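Home Help Board > Kitchen and Pantry > Food storage

Flour and rice going musty in sealed plastic containers

Posted by Kai Dreßler, 12/05/2022

I keep dry goods (flour, rice, rolled oats, lentils) in clear plastic boxes with snap or press-on lids. The cupboard is on an outside wall on the north side of the house. For the last month or so the flour has had a stale smell within a couple of weeks of filling, and the rice has picked up a faint plastic smell. There is no visible mold and I have found no insects or webbing.

What I have done so far: washed all the boxes with dish soap, dried them with a towel, refilled them from new bags. The smell came back in the flour first. The oats are fine, but they get used up fast.

A reading from a cheap hygrometer left in the cupboard overnight was 80 percent with the door shut. The kitchen itself was much lower. Is the moisture getting in through the lids, or is it something in the boxes? I would like to know before I spend money on glass jars.

Lieselotte Meinecke
Member, Fleltcombe

Your hygrometer has more or less answered this, but there are two separate problems and they need separate fixes.

The flour. A closed cupboard on a cold outside wall will sit at a higher relative humidity than the room. The air in it is cooler and holds less water, so the same amount of moisture gives a higher reading. Flour takes up water from the air until it is in balance with it. A press-on lid slows this down but does not stop it, especially if the box is opened every day. Each opening swaps some of the air inside for cupboard air.

Towel drying is also not enough. Water stays in the channel on the underside of the lid, and if there is a removable gasket it stays behind that too. Take the gasket out if it is meant to come out, wash it on its own, and leave everything apart on a rack overnight. Do not fill a box the same day you wash it.

To check a lid, put a folded dry paper towel in the empty box, close it, and hold it upside down under a slow tap for 15 seconds. Dry the outside fully before you open it. A damp towel means the lid leaks water and will certainly leak vapor. A dry towel only tells you that the lid keeps out liquid, so it is a screening test and no more than that.

The rice. A plastic smell in rice is usually the box. Older plastic holds odors from whatever was in it before, and dish soap with a strong scent makes it worse. Fill the box with warm water and two spoonfuls of baking soda, leave it overnight, rinse, then air it open for a day. If the smell is still there after two rounds, use that box for something other than food.

For the cupboard: pull everything forward so that there is a gap of an inch or two at the back wall, and leave the door open for an hour in the evening – after cooking steam has cleared, not during. If the reading does not drop within a week, look for a leak or a cold bridge in the wall. Glass jars will not fix a damp cupboard.

Whole grain flour goes stale by itself because of the oil in it. If that is what you are buying, some of the smell may be age. Keep it in the freezer, well wrapped, and let it come back to room temperature before opening the bag, or you will get condensation on the flour.

Imke Heitmann
Member

just get glass. I had the Kovero boxes for years and went over to jars and never looked back. bay leaves help too

Roswitha Dreßler
Member

I agree with most of Lieselotte's post. Bay leaves do nothing for moisture. They are supposed to put off weevils and I am not convinced they do that.

Some additions from my own pantry, which had the same fault:

Fill the boxes nearly to the top. A half-empty box has more air in it to exchange, so use a smaller box as the level goes down.

Food-safe silica gel packets work if you size them to the box and dry them out again when the indicator changes. I use 6 small ones across the whole shelf, one to a box. Keep them out of reach of children and do not let them split into the food.

Write the fill date on tape on the side, not the lid. Lids of the same size get swapped.

Do not top up old flour with new. Empty, wash, dry, refill.

Look at the rim as well as the gasket. Lids that have been through a hot dishwasher on the bottom rack can warp slightly, and then one corner lifts. Press each corner down with a thumb – if it springs back up, the seal is gone. Mine are the rectangular type with a colored rim, and the corners are the first place I check.

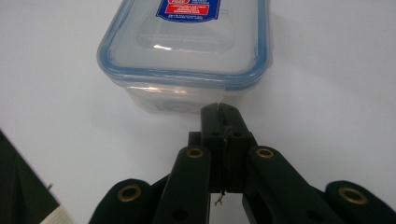 Rectangular box with the pale blue rim, lid on.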